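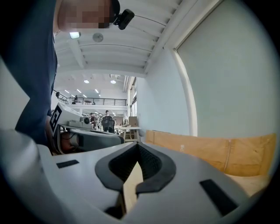
Mimell Handheld Set, release 2

Data card. Maintained by Duygu Gündoğdu and Drita Zupan, Flomden group, Dravville.
Last edited 19 November 2019.

Summary

Mimell is a set of tabletop demonstrations recorded with hand-held grippers instead of a teleoperated arm. Each gripper has its own wide-angle camera looking out over the fingers. We use the set to test whether a policy trained only on hand-held data can be run on an arm without any arm data at all.

Contents

video/ one file per gripper, 30 frames per second
pose/ gripper position and rotation, 60 Hz
width/ finger opening, stored as 0 (closed) to 255 (fully open)
splits/ train, validation and test lists
tools/ the loader and the Tekin alignment script

Pose and video do not share a clock. Run the Tekin script before training or the pose will drift against the images by the end of a long take.

Recording

Takes are recorded at a wooden table with cardboard standing along the back. Operators work near each other and lean over the table, so other people and other grippers show up in many takes. We kept these. Faces are pixelated or blurred in the released files.
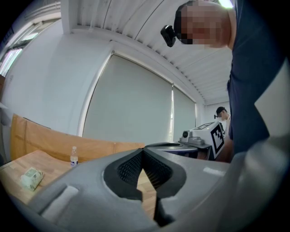 Square markers on the gripper housings are used to find one gripper in the other's view. They are often tilted or partly hidden. A missing detection is written as an empty row, and the loader skips it unless you pass keep_empty.

The lens bends straight lines a great deal toward the corners. Release 2 ships the raw images. Undistorting them first made no clear difference in our tests, and it cuts away part of the view.

Baseline

The baseline policy sees 6 past frames and predicts relative gripper motion. It does well on single-gripper takes. With two grippers it fails most often when one blocks the other's camera, and we do not have a fix for that yet.

Known problems

Bright windows wash out some images.
Width values from the first takes are noisy near 0.
Test takes come from the same room as the training takes, so scores say little about new rooms.

Planned for December: a second room and a corrected width file.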